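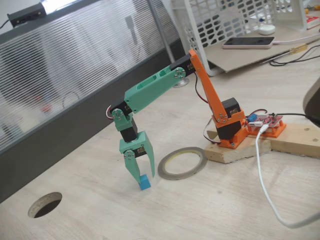 I get asked about robots and chores more than anything else on this site, mostly by people who have seen a slick video of a machine folding a shirt and want to know when they can stop doing it themselves. So I put the usual questions in one place. I write from a desk, with small cheap arms, and my idea of a good evening is a 3D-printed gripper getting its fingers down around a blue cube the size of a sugar cube. That's picking up, the first half of every tidying job there is, and it's where most of my opinions come from!

So can a robot do my housework yet?

Bits of it. Floors, yes, if you pick up your socks first. Dishes, yes, if you count the dishwasher (I do, it's a robot that stays in one spot). Anything that means reaching into a pile of mixed stuff and deciding what each piece is and where it goes, no, at least not in a way I'd pay for.

Why is picking things up so hard? My toddler can do it.

Your toddler has skin! A cheap gripper can't feel much of anything. Mine closes to wherever I told it to close, and if the block is a little to the left it gets shoved across the table. Last September I ran the same pick over and over for a couple of weeks, 1122 tries in all, and 532 of them ended with the block in the cup. Then I moved the lamp and it got worse.

Which chore would you hand over first?

Putting small things back in bins. Screws, blocks, clothespins, whatever lives in your junk drawer. It's boring, nothing breaks if the arm drops one, and it doesn't matter if it takes all night. I would not start with laundry. Everyone wants laundry. A T-shirt has no fixed shape and it's a different problem every time you drop it.

What about glasses and plates?

Not from my desk, thanks. Hobby servos go from too gentle to too strong with very little in between, and I like my glasses.

Do I need to spend a fortune to try this?

No. Printed parts, hobby servos, a small controller board, a USB cable, and some scrap pine to screw the base to. The wood matters more than you'd think (an arm that isn't fixed down will walk itself right off the table). I've put together the Pikon arm from printed files and it took me a weekend plus one Tuesday night of swearing at the wrist. The Zilora kit comes with the holes already drilled, and if you've never soldered anything I'd go that way.

Are factories and shops further along than homes?

Miles ahead, but on narrow jobs. I spent a morning at Gurnia, a small shop that packs hinges, and they have one arm loading a tray all day. It's great at it. The hinges come down the chute facing the same way every time, and that chute took longer to get right than the arm did. Ask the same machine to sweep up at closing and you're out of luck, so people still do the sweeping, the labels, the jams, and the odd box that shows up crushed.

How fast are they?

Slow, if it's one like mine. A single block takes it 20 seconds on a good run. I can clear 40 blocks by hand before it's gotten through the first few, and I'm talking on the phone while I do it.

Will it work while I'm out?

I wouldn't. Servos get hot when they stall, and mine will happily push against a table leg until something gives. Stay in the room, keep the power switch close, and tape down your cables.

Should I wait for the Hauser home helper?

I've had a few emails about that one. I haven't tried it, so I can't say! My rule is to ask for a video with no cuts, in a kitchen that looks like mine, with the cereal box left open. If they'll show me that, I'm interested.

Can I send you my own results?

Please do, failures especially. Tell me what you were picking up, what the fingers were made of, and how many tries you gave it. I'm collecting notes on rubber fingertips right now, and anything on getting socks out of a basket goes straight to the top of my inbox.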